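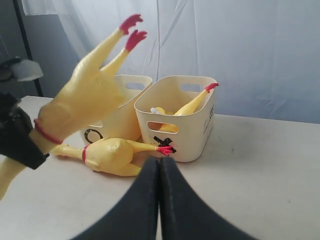
Why does the left arm stop dead with a grip force fault when the object is soft?

The controller compares how far the fingers have closed with how hard the motor is working. A soft object lets the fingers keep travelling while the load climbs, and the stock settings read that as a jammed finger. It cuts power to the arm and waits for somebody to come and be sorry about it.

Ticket: left arm halts during sort, O/X baskets
Site: Cillstead, bench cell
Software: Clornum, two-arm setup
Status: open, workaround in place

Reported
Task is rubber chickens into baskets, O or X. Left arm picks up a chicken by the neck, lifts, and faults before it reaches the basket. Right arm carries on as if it has never met the left one. Fault log had 2,185 entries when I opened this, nearly all the same line: GRIP LOAD / TRAVEL MISMATCH.

Tried first
Restarted the controller. Fault came back on the next pick.
Swapped the left and right finger pads. Fault stayed on the left.
Swapped the chicken. I am told this was not a serious test. It faulted as well, so I am counting it.

Found
Load limit on the right arm is 3,000. Load limit on the left arm is also 3,000, which had us going round in circles until teatime. The difference is in the travel window. The left was set to "rigid" after the Bråten job in October and never set back. Necks squash. Rigid things don't. The arm was doing what it had been told, with great conviction.

Safety note
When the fault trips, the left gripper holds its last position. It does not let go. Do not pull the chicken out by hand with the arm live. Press the stop, check the light is out, then use the manual release on the wrist. Pulling against the fingers has already cost us one pad, and could as easily be a thumb.

Workaround
Set left travel window to "soft", save, power off and on. Saving without the power cycle shows the new value on screen and goes on using the old one. I have raised that with Gralorard as a separate ticket, where it has been marked "expected behaviour".

Still to do
Find out why the right arm doesn't pause when the left one faults. The two are supposed to share a stop line. Until that's sorted, keep hands out of both halves of the bench and run at 2 on the speed dial.

Leaving this open until the stop line has been checked.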